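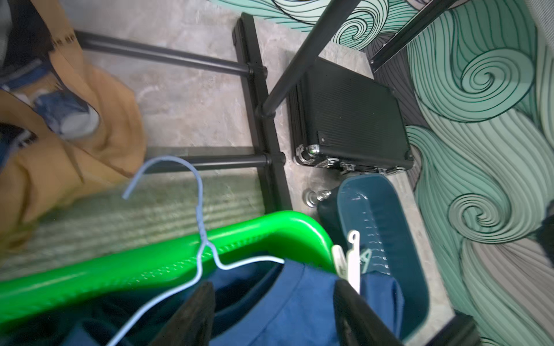
Wrist camera view during the garment task: navy garment on a wire hanger, gripper fingers at the bottom.

Wisasa gripper kit evaluation, progress report for August
Prepared by Libor Zeman for the Odton equipment fund

Status

The kit has been installed and running since the start of the month. It consists of the two-finger gripper, the wrist camera and the Tseng control software on a one-year license. The fund asked us to find out whether the kit can handle clothing on hangers well enough to justify buying more units for the Eron returns site. We are a little past the halfway point.

Work done

We logged 470 attempts at picking up a garment on its hanger and moving it. Shirts and light jackets on plastic hangers gave few problems. Wire hangers are harder. The thin neck turns between the fingers when the garment is heavy, and the software does not always notice that the angle has changed.

Dark fabric is the other weak point. With navy or black items the camera view from the wrist loses the folds, and the grasp planner sometimes picks a point too low on the cloth. The supplier sent a software update that changes the exposure setting. We have installed it but have not run enough attempts to report a result.

We left the floor area cluttered on purpose, as the returns site will not be tidy either.

Equipment and support

The finger pads wore faster than the manual says and we replaced them after about 3000 open and close cycles. Support answered all three of our tickets. The replies were clear, but the spare pads took 18 days to arrive and we lost some test time.

Budget

Spending is within the approved amount. The extra pads came out of the consumables line. No change is requested.

Next period

Repeat the wire hanger attempts with the new exposure setting.
Test the wider finger pads, if the supplier can lend us a set.
Get a written price for extending the license to a second unit.

A recommendation on purchase will be in the final report.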